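Soft fingers or rigid ones for laundry?

solderpaws
2018-08-20
Right, I've had the Palla two-finger set on the arm for 4 weeks now and I'm torn. Lovely on socks and T-shirts, hopeless on anything heavy (jeans, forget it). Has anyone gone back to rigid jaws for this sort of thing?

mudlark50
Went back to rigid ages ago, the Cliltine ones. Soft fingers twist under load and then you're chasing the wrist angle all day. Sorry, I know people love them!

gantrygoose
Disagree with mudlark. Rigid jaws scratched my drum and chewed a rubber seal to bits. 17 quid for a new one, and a whole Sunday fitting it. What grip force are you running, solderpaws?

mudlark50
That's a path planning problem, you can't blame the jaws for it.

gantrygoose
Bit of both, I'd say. Still wouldn't let yours near my washer.

solderpaws
Force is at 50 percent, I'll try it higher tonight. My other worry is the wrist camera, as long fingers take up a fair bit of the view. With them closed they come up from the bottom and hide most of the dark clothes in the basket, though the open door and the drum are nice and clear above. Do I tilt the camera up or go for shorter fingers? The Visthorpe bracket only gives me 8 degrees and I'd rather not print another one. 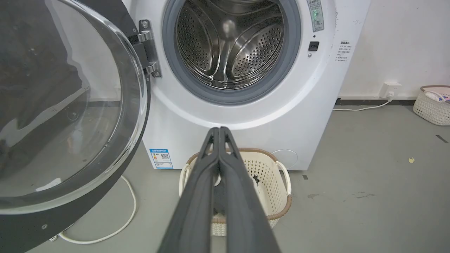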